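Section 4. Choosing a Spot for Your Stasia Tabletop Planter

Please read this section before you fill the tank. A full Stasia is heavier than most people expect, and it's much nicer to change your mind about a windowsill while the planter is still light enough to carry in one hand!

1. Pick a level surface. Set the empty base down and press gently on each corner. If it rocks, turn the little foot underneath until it stops.

2. Check the light. Most leafy houseplants are happiest in bright light that doesn't fall on them directly all afternoon. If your only sunny window is a fierce one, move the planter back a bit and see how the leaves look after a week or so.

3. Leave elbow room. You'll be reaching in to trim, turn and fuss over your plant more often than you think, and a table you can stand up close to is a real pleasure to work at.

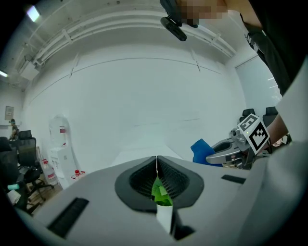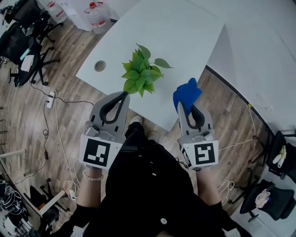 4. Keep the cord on the dry side. The Stasia's cord comes out at the back, on the same side as the overflow notch, so let it hang in a loose loop below the outlet before you plug it in.

CAUTION: Unplug the planter before lifting out the tank, even if you only mean to peek at the water level.

5. Fill the tank slowly, up to the lower line. Use water that has been standing in the room for a few hours – cold water straight from the faucet can give the roots an unpleasant surprise.

6. Press and hold the front button until the light blinks, then let go. The pump will run for 60 seconds and rest. A little gurgling at this stage is fine, and it usually settles down by the second day.

NOTE: If the pump is still noisy after 2 days, take out the filter sponge, rinse it under the faucet and squeeze it well before putting it back. Marina Nikolaidis on our support desk also suggests tilting the base slightly to let any trapped air out, and that has rescued a good many planters (mine included).

7. In January, or whenever your heating is running hard, look at the tank more often. Dry indoor air empties it faster than the summer sun does.

For feeding and the Lirier nutrient drops, go on to Section 5.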